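Keeping the fingers straight: a talk with Kobina Fiadzo

Friday, August 6, 2021

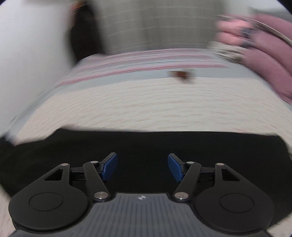

Four pins and two pads

Kobina Fiadzo looks after the hand-held grippers at Gatano, a small workshop in Holdale. He has done this work for two years, and before it he repaired sewing machines. I asked him first which part of the tool gives him the most trouble.

"Everybody expects me to say the motor," he told me. "But it is the pins. I look at the four silver pins on the links before I look at anything else. If one pin has play, the finger on that side arrives late, and then the cloth is held crooked."

His check is done by hand. He opens the fingers until they make a V, holds the housing against the bench and pushes each blue finger sideways with his thumb. He says he can feel a worn joint before he can see it. After this he closes the fingers slowly on a strip of paper and pulls. The paper must resist the same at the top of the pads and at the bottom.

The pads have a dotted surface, and this is where bedding and clothes leave their mark. "Cotton is the worst for lint," he said. "It sits between the dots and the grip becomes soft. With a sheet you notice it quickly, with a heavy blanket you can work a whole morning and not know."

He cleans them with a dry toothbrush, then with a damp cloth, and lets them stand open until the next shift. He used alcohol in the beginning and stopped when one pair of pads lost its colour.

The notebook

Each gripper has its page in a paper notebook, where Kobina writes the number of closings since the last service. The one he serviced before our talk had 3459. At every 1000 he tightens the links, and he admitted that this one had waited too long.

"We had a large order from Bielecka and I was lazy with the book," he said. "The left side was loose. I changed one pin and it was fine again. It took me 26 minutes, so I have no excuse."

I asked how tight a pin should be. He does not like the question, as the answer in the Gurkier manual is a figure and his own is a feeling. In the end he described it like this: the link should fall slowly by its own weight - if it drops, it is loose, and if it stays up, it is too tight.

In October he wants to teach the check to the evening shift. For now they leave him the tools on the shelf by the door, with a note when something feels wrong.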